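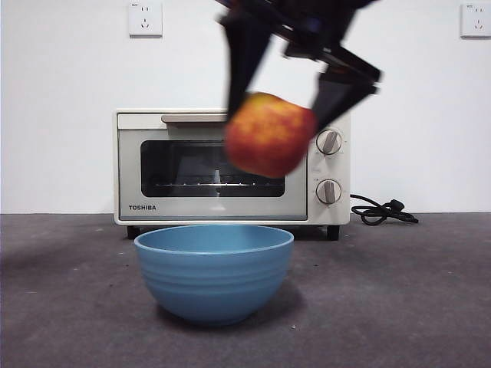 What counts as one example?

One example is one attempt, from the arm at rest to the arm at rest, with a line of text attached saying what was asked for and a mark for how it ended.

The question and the answer were both on the first page of the Hedley manual. The operator at Italton had read them on her first night and had not needed to read them again. The contract called for 300 examples of a single task: put the apple in the bowl. At the start of the shift the counter on her screen stood at 13.

She worked with both hands on the controls. Reach, close, lift, carry, open, withdraw. Then she stood up, put things back where the layout card wanted them, sat down, and pressed the pedal. The card changed every few attempts. The software at Plarimbridge chose the layouts, and it did not like to choose the same one twice.

Failures were kept. A dropped apple was marked 2 and sent along with the rest. The people who trained the policy had asked for this in writing — they wanted to see the recoveries, and a recovery needs something to recover from. She had been told never to fail on purpose. She had also been told that her success rate was too high.

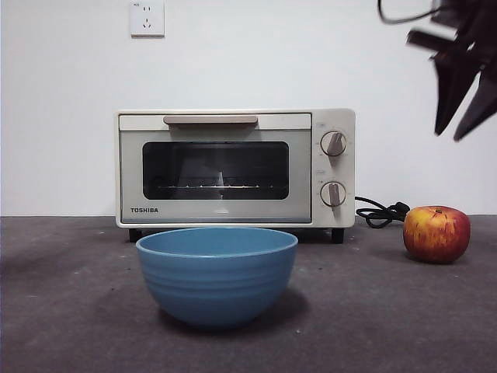 By attempt 140 she had stopped reading the text line before confirming it. At 141 she read it, because it was longer. It said: put the apple in the bowl slowly.

She checked the task sheet. The sheet had no such variant. She sent a query to the Hodžić desk, which handled labels, and got a reply within the minute. The line had been proposed by the model, from the examples collected so far. Please perform as written.

She performed it as written. The carry took twice as long. She opened the fingers late, with the apple already low, and marked it a success.

At 142 the line said: put the apple in the bowl the way you did at the beginning.

She took her hands off the controls and opened the log. The early attempts were bad. The approach was wide and the grip was corrected two or three times before it held. She played the first one, then the second, and watched the path of the wrist with the sound off.

Then she reset the layout, pressed the pedal, and came in wide.

The counter stopped at 305 that night. Five were over the contract, and Hedley paid for them at the usual rate.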